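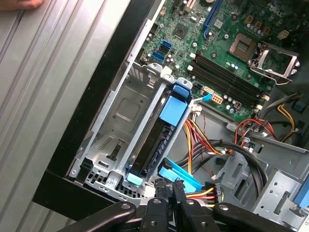
Posted by Bendik Boström, March 11, 2022, in Mail and Address Books

Moving 2,444 contacts out of Mondano Desktop, is any of this paid converter stuff needed?

I've used Mondano Desktop for years and want my address book in the ordinary webmail that came with my broadband. The only export it offers is its own .mnd file, which the webmail won't touch. Every page I find explains at great length why I might want to move my contacts (I know why, thanks) and then sells me a converter. One of them does the first 113 for nothing and wants money for the rest. Is there a plain way of doing this, or am I stuck with one of these tools? Windows 10, if it matters.

Märta Grønli
You need a proper converter. I used the Belkadi one and it was quick and easy. Just download it and follow the steps.

Ingvild Kvam
I wouldn't pay yet. Mondano can write a CSV, but the option isn't under Export. Open the address book, select everything with Ctrl+A, then go to File, Print, and pick "Text list" as the printer. It asks where to save. Choose comma as the separator and UTF-8 as the encoding, or every å and ø will come out as rubbish.

Open the result in a spreadsheet before you import it anywhere. Two things to look at. Phone numbers starting with a zero tend to lose it, so set those columns to text when the file loads. And Mondano puts both surnames and company names in the same column if the entry was made in an old version — mine needed an evening of sorting out by hand. I doubt a paid tool would have guessed any better.

Try it with two contacts first. My webmail only took files of up to 2 MB and gave no error when I went over, it just stopped part way.

As for the Belkadi program, I'd want to know where it sends the file. I read their privacy page and came away none the wiser.

Bendik Boström
The print trick worked, thanks. Lost the birthdays though. There's no column for them in the text list at all, so I'm keeping the .mnd file for now.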